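The Sorting of Small Things

The college robotics club met in the room above the print shop, and by February it was down to those who believed in the project and those who had lost their bus passes.

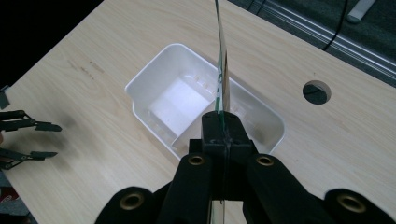
The project was called Videck. It had started the autumn as a machine that would tidy a whole kitchen. By half term it was a machine that would tidy a drawer. Now it was a machine that would pick up one piece of packaging and put it in a white plastic basket, and the word "kitchen" had been quietly taken out of the entry form.

The regional final was at Grekden, in the leisure centre, on the badminton courts. The rules ran to 59 pages, most of them concerning extension leads. Each team had to teach its machine a household task by showing it, over and over, how the thing was done. You held the gripper in your own hand, you did the job, and the job was recorded. The machine was supposed to learn from your good example. This was a worrying idea to anyone who had seen the club's kitchenette.

The captain had worked out that they needed 200 good goes. They had 127. The captain was seventeen and kept the tally in a hardback notebook, in ink, because she had once been told that scientists did.

"A good go," she said, "is when you pick it up, carry it over and let go. You don't sigh. You don't stop halfway to talk about football."

"Can it hear football?" said the youngest member.

"It can see you stopping."

The youngest member had joined in the belief that there would be fighting robots. There had been a poster, and the poster had flames on it. He had been told since that the flames were a metaphor, and he had decided to stay until someone admitted they weren't. In the meantime he had turned out to have the best hands in the club. He could close the jaws on the thinnest scrap of clear plastic and it would stand up straight as a guardsman. Everyone else's fell over, or stuck to something, or went down the cable hole in the table, which had eaten a good deal of the project already.

The teacher who looked after them taught geography. He had agreed to supervise on the understanding that he would be marking at the back, and he was a man of his word. Once an evening he looked up and said, "Is it meant to do that?" It was the most useful question anyone asked all term, and they hated him for it.

They did eleven more before the tea break. The captain wrote 138 in the notebook and underlined it.

"Stetel have done four hundred," said the boy who wrote the code. He had a cousin at Stetel, and the cousin was the source of all bad news. "They've got a rota. They've got a proper bench."

"We've got a proper bench."

"Ours has got stains on it."

"It's a household task," said the captain. "Households have stains."

The code boy went back to his screen. He had been saying for a month that he could start the training whenever he liked, in the tone of someone who could also give up crisps. What he wanted was the full 200. What he feared was the full 200, since after that there would be nothing left to blame except the code.

At ten to seven he cracked and ran it with what they had.

They all stood back. Even the teacher put the cap on his pen. The arm woke up and considered the table. It moved out over the strip of plastic with enormous care, like an uncle approaching a baby, and it stopped. Then it went up a little. It came down. It went up.

"Is it meant to do that?" said the teacher.

"It's thinking," said the code boy.

"It's dithering," said the captain. "Who dithers?"

There was a silence in which several people looked at their shoes. She turned back through the notebook. Goes 40 to 59 were all in the same week, all in the same handwriting, and the handwriting was hers. She had been nervous that week. She had hovered before every single one to make sure she was doing it properly.

"Well," she said. "It's learned something."

The arm made up its mind. It dropped, closed, and lifted, and it had the strip by one corner, swinging badly. It set off for the basket. It got there. It opened its jaws, and the strip stayed exactly where it was, stuck to the left one.

The arm paused as if waiting for applause. Then it gave a small, sharp shake, sideways, twice, and the strip fell in.

Nobody had programmed the shake. They all looked at the youngest member.

"It sticks," he said. "So I do that. You said not to sigh. You never said about shaking."

The captain opened the notebook to a clean page. She thought about the 59 pages of rules and could not remember any of them forbidding it. The team from Costa Road would have something to say, but they always did.

"Take twenty out," she said to the code boy. "Mine. And you" — she handed the youngest member the gripper — "do it again, and do it like that."

"How many?"

She did the sum in the margin, in ink, got it wrong, and crossed it out.

"What time's your bus?" she said.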